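The Slow Business of Putting Cans on a Shelf

Anyone who has worked in a corner store knows the job. The drinks cooler runs low in the afternoon, somebody brings a case from the back, and the shelf gets filled. A teenager can learn it in the time it takes to drink one of the cans.

Khurana, a chain of 31 small grocery stores, would like a machine to do it. So would Curkside, which runs unattended kiosks in train stations and hospital lobbies. Both companies have talked to robot makers over the past year. Neither has bought anything.

"They ask me when," says Dardo Alarcón, an automation consultant who advises both. "I ask them how many cans they are willing to pick up off the floor."

His answer sounds glib, but it is close to how the field measures itself. A robot that shelves a can correctly 90 percent of the time makes a good video. In a store it leaves a mess every few minutes and needs a person standing by, and that person could have done the shelving.

Why cans are hard

Factories have handled cans by machine for decades. They do it on lines where every can arrives upright, in the same place, facing the same way. A store is different. Cans come tall and slim, short and thin, full and half crushed. Some stand and some have rolled onto their sides. A can lying down has to be gripped, turned and set on its base without knocking over its neighbors.

The current approach is to put two arms over a table and have them practice on ordinary drinks, with a raised board for the shelf.

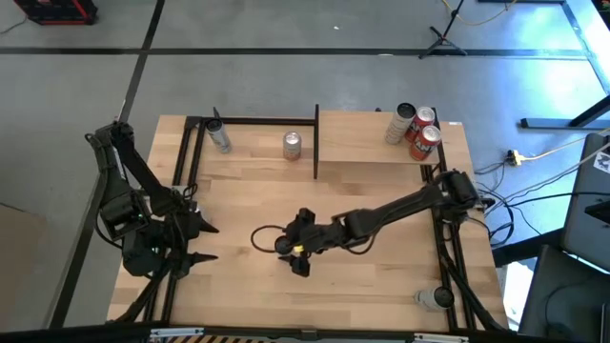
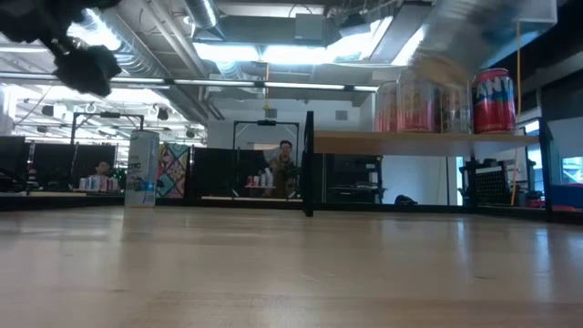
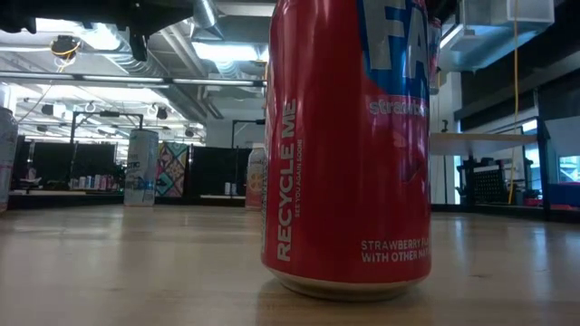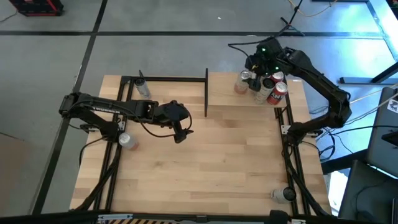 What the arms can do now

Alarcón keeps his own scorecard. Picking up a standing can with space around it is close to solved, he says. Picking up one that lies on its side works most of the time, depending on which way it points. Placing a can into a tight row is where things still go wrong. The fingers need room, and a full shelf doesn't give them any.

Speed is the other problem. In a trial he watched in February, a two-arm system from a startup called Premance took 14 minutes to fill one short shelf. The store clerk who went next took 2.

Premance says its newer software is faster, and that speed matters less at night, when the store is closed. Alarcón partly agrees. A slow machine that works until morning is useful - as long as it doesn't stop at 1 a.m. with a can wedged under its wrist.

The home is further off

Wudwood, which makes kitchen furniture, looked at building an arm into a pantry cabinet and dropped the idea after one prototype. The arm needed a clear area in front of it, good light and a shelf at a known height. Most pantries have none of these. They have a bag of rice leaning on the soup.

Shops at least have standard shelves and a manager who can change the layout. That is why Alarcón expects the first paid work to be dull and narrow: one cooler, one kind of can, one back room. He has told Khurana to look again next year and to keep its stock clerks in the meantime.

Curkside is going ahead with a small test. Its kiosks sell only a few kinds of drinks, and the company is willing to leave wider gaps between them.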